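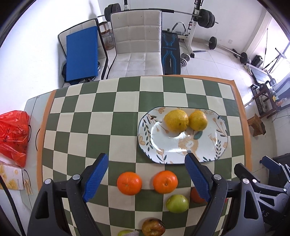

Page last changed: 1/16/26

Bulline hand grippers, the two-handed set
Review by Hywel Bevan

I've wanted to write this one up since September, when the box arrived, and I kept putting it off because I was having too much fun using the things. So, the Bulline set. It's a pair of hand-held grippers with a camera on each, and you do a job with them as if they were the ends of your own arms. The recordings then go off to train a robot arm that wears the same fingers. You don't need the arm in the room while you record, which suited me fine, as the arm I train for lives in a shared workshop over in Kendstead and I do my recording wherever there's a table.

I bought mine secondhand-but-unopened through a parts shop in Wunville. New, the set is $2000 with both grippers, the cables, a spare set of pads and the recording software. That's real money for a hobby. I'd been saving for a second cheap leader arm and changed my mind after trying a friend's.

The fingers

These are the best part. Each jaw is dark gray, with parallel bars running up to a ridged blue pad on a black backing, and the outer bars have long triangular cutouts. They open very wide for the size of the thing, plenty for a mandarin with room to miss a little on either side. Because the bars are parallel the pads stay at a steady angle to each other as they close, and you learn that angle with your hands in a few minutes.

The pads have some give. I've picked up soft fruit, eggs, a light bulb and a very small cactus. The cactus left spines in the left pad and I've since swapped it. Swapping takes a small screwdriver and some patience, and the screws are tiny, so do it over a tray!

The trigger is light with a smooth pull. My old set had a stiff spring, and after half an hour I'd start grabbing everything too hard just to get it over with, and of course all that grabbing ended up in the training data. With these I can be gentle for much longer. Each gripper weighs 214 grams on my kitchen scale without the cable.

Putting fruit on a plate

My standard test for anything like this is fruit. Mandarins, apples, something green, a couple of lemons, and a big white plate to put them on. It sounds easy until you try it from the camera's side. A lemon has a pointy end and turns in the fingers. Mandarins roll. An apple is nearly too big for most grippers, and two round fruits side by side on the plate leave you nowhere to put a finger when you come in with a third.

I also like a busy tablecloth under it all – checks are my favorite – and a plate with flowers painted on it and a good shiny glaze. Plain gray tables give you pretty results and a robot that falls apart the first time it meets somebody's actual kitchen. If a painted flower is going to fool the thing, I want to find out early.

For this review I recorded 136 runs of fruit to plate, then went back and did more with the fruit in sillier starting spots, for 234 in all. I kept nearly all of them. A handful went in the trash where I'd dropped a lemon and laughed and shaken the camera.

The policy trained on the first batch would reach for the right fruit and close a bit early, nudging it away. With the full batch it got much better at waiting until the pads were on both sides. It still has a weakness for the fruit nearest the plate and will go for that one first whatever I ask. I suspect that's my own habit coming back at me, so I'm going to record a batch where I always start from the far side and see.

Using both hands

The pair shares one clock, so the left and right recordings line up by themselves. My last setup needed me to clap the grippers together at the start of every run and line things up later by ear, and I can't tell you how happy I am to be done with that.

Two hands take practice, though. For the first evening my right hand did everything and the left one just hovered there looking useful. What helped was picking jobs where one hand can't manage: holding a bag open while the other drops something in, steadying a bowl, passing a mandarin across from one side of the table to the other. After that the left hand woke up.

Each camera looks out between its own fingers and sees an awful lot of room besides. It's a wide view, and it bends straight lines toward the sides, so a square check comes out curved. The training code doesn't mind. You'll want to be a bit choosy about what you leave lying behind the table if you plan on sharing your recordings, as the camera picks up the floor, the furniture and whoever's shoes are out.

Shiny things are the weak spot. Sun off a window turns the glaze on a plate into a bright white patch, and the exposure takes a moment to sort itself out when you swing in close. I recorded some runs with the blinds down and some with them up, and mixed them together.

The cables

I have to grumble about something. The cables are thick, black and stubborn, and they like to drape across the corner of the table and into the view. They're also stiff enough to tug your wrist when you reach to the far side. I ended up looping mine over one shoulder, like a purse strap. It works all right. A thinner cable or a battery version would make me very happy, and I've written to Bulline to say so. They wrote back quickly and kindly and promised nothing.

The software

Recording starts and stops with a double squeeze of the trigger, so you don't have to put anything down. Love it. You get a soft beep for start and a lower one for stop. Files come out tidy, with the finger opening saved next to the video.

Setup was slower than it needed to be. The guide skips a step when you calibrate the second gripper (do the left one first, unplug it, then do the right, then plug both in). I found that on the Saengthong forum, where people have also posted some nice printable stands for the set. Print the tall one. The short one tips over if you bump the cable.

Who it's for

If you already have an arm and you're tired of steering it by remote control one careful inch at a time, try these. My runs take a fraction of the time they did with the leader arm, and I move more naturally, too. If your job needs real force, like lids or stuck drawers, I'd stay with the leader arm for now; the linkage flexes when you lean on it.

Next up for me is peeled mandarins, with a spare set of pads on order.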